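Subject: Re: [kerkinbridge-walkers] Eating before the early walk

On the list, a member wrote:

> I've been doing the 6 a.m. loop since March and I skip breakfast
> because I want to lose weight. By the time we get to the Prurnura
> lot I'm shaky and then I eat everything in the house when I get
> home. The scale has gone down 4 pounds and stuck there. Should I
> eat first, or walk less, or what?

I had the same trouble my first year with the group, so I can tell you what I did. I'm not a dietitian. If the shaky feeling keeps up, or you take anything for blood sugar, ask your doctor before you change your meals.

I started eating half a banana and a few crackers before leaving the house. It's a small amount and it sits fine on the hills. The bigger change was after the walk. I used to come in and stand at the counter eating cereal out of the box. Now I make oatmeal the night before and it's the first thing I see when I open the fridge.
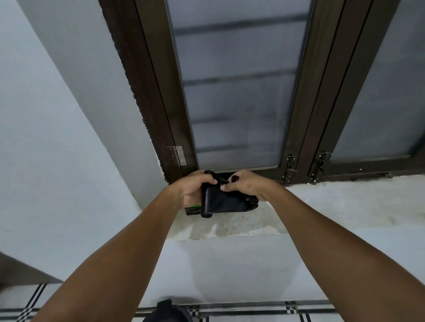

As for the scale, I weighed 196 when I joined and I'm down 36 since. It took well over a year, and there were two long stretches where the number didn't move at all. I weigh myself once a week, same morning, before eating. Daily weighing only put me in a bad mood.

I wouldn't walk less. If the full loop is too much on a small breakfast, turn around at the Lui Street bridge. Several of us do that anyway when the path is icy, and you'd be back at the cars before the long group.

Somebody asked off list about the Lirkix app. I used it to write down meals for up to 10 weeks at a time and then took a break. It was useful for finding out how much I was drinking in juice. After I cut that out I didn't need to log every bite. A paper notebook would do the same job.

One more thing, drink some water before you leave. I kept mistaking thirst for hunger on the way home.

The morning loop is still on at the usual time this month. Bring a light, the lamp by the Prurnura lot is out again.

--
kerkinbridge-walkers mailing list
To leave the list, send a blank message with "unsubscribe" as the subject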